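Search reports Enter keyword Go

Mon 20 October
By Triin Urbonaitė

Tables, chairs and bowls: how the Plerus lab floor gets used

Short version of my furniture project. Full tables are in the appendix, still fixing the numbering.

Started in May with a tape measure. Long table on the left side: 305 cm. Gap from there to the nearest workbench: 397 cm at the window end, 400 at the door end, so the bench is not quite parallel. I measured it twice. Ots said leave it, I left it.

Main question was where people sit down and why they pick that spot. Answer so far: they bunch up. Plenty of floor, but everybody drags a chair to the same end. Chairs dont match, a couple came over from Drekthorpe when they cleared their offices. The wooden one is the least comfortable by my survey and still gets used.

Second question, storage. There isnt much. Boxes go on the long table and stay there, bowls move from bench to bench. I logged one bowl for over 2 weeks and it never made it back to the shelf. Asked for a low shelf unit from Parnesico, no reply yet.

Floor: concrete, easy to sweep, loud when chairs move. Felt pads would of helped. Cables on it are my other complaint, see recomendations. 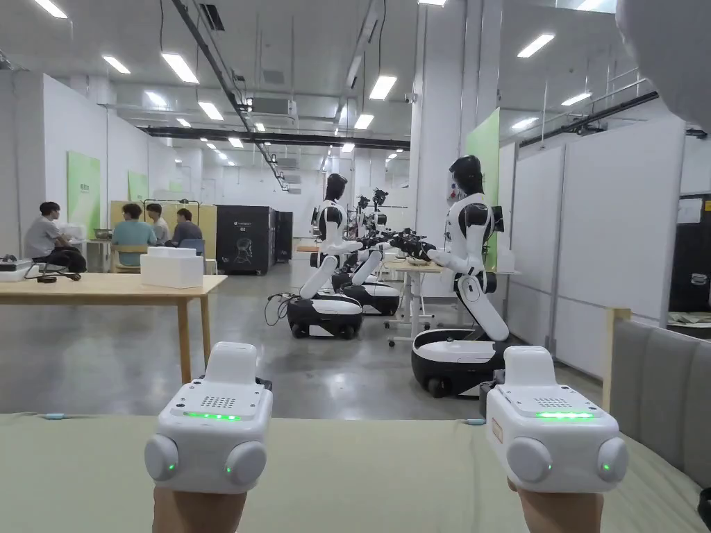 Page 2

Fig. 1. Long table with the white foam box on it, four people seated behind, metal bowl on the table near them. Black cable on the floor further over.

Recomendations: felt pads, cable covers, one shelf near the long table.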